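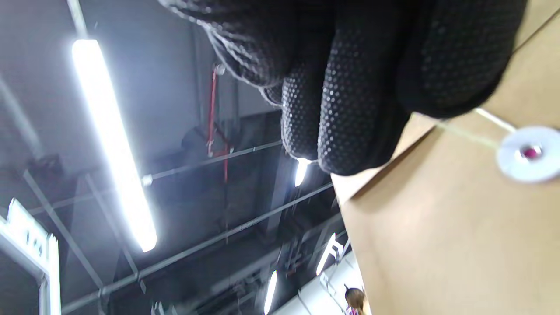 Laser alignment bench, Serkgate building
Monthly safety check, February

1. Warning sign and door lamp
OK. Lamp comes on when the Cidness laser is powered. One screw missing from the sign, replaced.

2. Door interlock
OK. Beam shutter closed on each of 4 trials. Reset needs the key, as it should.

3. Protective eyewear
Needs action. 8 pairs on the rack, all marked for the right wavelength. Two pairs have scratched lenses and were taken off the rack. Order replacements before the next visitor session.

4. Beam path and enclosure
OK with comment. Side panels seated. The rear panel latch on the Sostura rail is stiff and people have been leaving it on the first click. It must go to the second.

5. Beam dumps
OK. No burn marks. Dust wiped off.

6. Lamp hours
Meter reads 1955. Change is due at 3000. Log sheet agrees with the meter.

7. Lens cleaning station
Needs action. Solvent bottle had no date on it. Lens tissue was stored in the same drawer as shop wipes. Move one or the other.

8. Cooling water
OK. Flow in the green band. Slight weep at the Morais filter housing, tightened by hand. Look at it again next month.

9. Emergency stop
Both buttons tested. The one by the window sticks going back out. Still cuts power. Report to electrical.

10. Floor and cables
Extension cord across the walkway again. Removed.

Open from last month: spare shutter fuse, still not received.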